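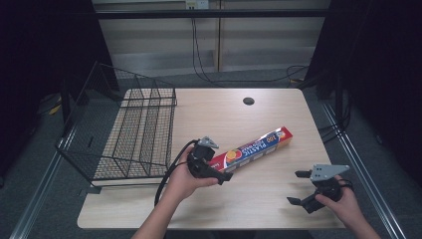 Two grippers, one box of plastic wrap, one wire basket. My kind of afternoon.

Right, thread time! Went to the robotics open day at the Tumulberg building in Dredmont and I have been boring everyone at home with it ever since, so now it's your turn. 1/

First thing: it is much bigger than I expected. You come in past the old loading doors, get a paper badge and a map, and then it's just room after room. There were 23 stations on the map and I managed maybe half before my feet gave up. 2/

The part I'd gone for was the hand-held gripper demo. You hold one in each hand, like a pair of chunky black tongs, and do an ordinary household job with them. What your hands do gets recorded, and the recordings are used to teach a robot arm to do the same sort of thing. 3/

The job when I got to the front was kitchen stuff. Pick up the box of plastic wrap, put it in the wire basket. That's the whole task. A toddler could do it. Reader, it is HARD. 4/

You don't realise how much you use your fingertips until you've only got two jaws per hand. A long thin box wants to swing the moment you pick it up near one end. Go for the middle and you're fine, except then you have to get it lined up with the basket, which is also long and thin, and your elbows end up somewhere silly. 5/

My first go: dropped it. Second go: got it up, panicked, put it down again beside the basket very gently as if that was the plan. Third go: IN. I may have cheered. The people in the queue were very kind about it. 6/

Tip from the woman running the station, which helped loads: look at where the thing is going, and let your hands catch up. Also breathe. I was holding my breath the whole time, apparently most people do. 7/

I asked how many goes they need of one simple task before it's any use. She said for this one they'd done 155 so far and would like a good few more, and that they want them a bit different every time. Box at another angle, basket moved over, a different person holding the grippers. The wobbly attempts are worth having too (hurray for me). 8/

Someone behind me asked why they don't just program it. Really good answer: you can, if the box is always in exactly the same place. Kitchens aren't like that. Mine certainly isn't, the cling film lives wherever the last person left it. 9/

Other things I loved, in no order. The Kleinschmidt sorting arm, which was doing nuts and bolts into trays and had a crowd of small children completely silent in front of it. I could have stood there an hour. I did stand there twenty minutes. 10/

The talk upstairs on why soft things are so difficult. Towels, bread, bags of salad. 70 chairs and people standing along the back wall, for a talk about TOWELS. Wonderful. The speaker folded one on stage by hand and then showed a slide of every decision she'd made while doing it. 11/

The Cerkham college table, where students had built a little trolley that follows a strip of tape on the floor. It got stuck on a corner twice while I was there and they fixed it on their knees with a laptop and looked delighted about it. 12/

Not everything was great. The signs between the two floors were hopeless and I walked into a store cupboard. The café ran out of everything except flapjack by two o'clock. And the gripper queue was 43 minutes when I joined it (I timed it, I'm that person), so go there first if you go. 13/

Worth knowing if you're thinking about the next one: it's free, there's a lift, and the grippers are one size, so smaller kids might struggle to get a hand round them. The sorting arm is a much better bet for under-eights. Bags can be left at the front desk. 14/

A few of you have asked if I came away worried about robots taking over. I came away having watched a lot of clever people think very hard about how to pick up a box. I've been looking at my own hands funny while doing the washing up. 15/

They said October for the next open day, booking not needed for the main rooms but you do need a ticket for the talks. I'm going back and I'm going to get that box in first time. Who's coming? 16/16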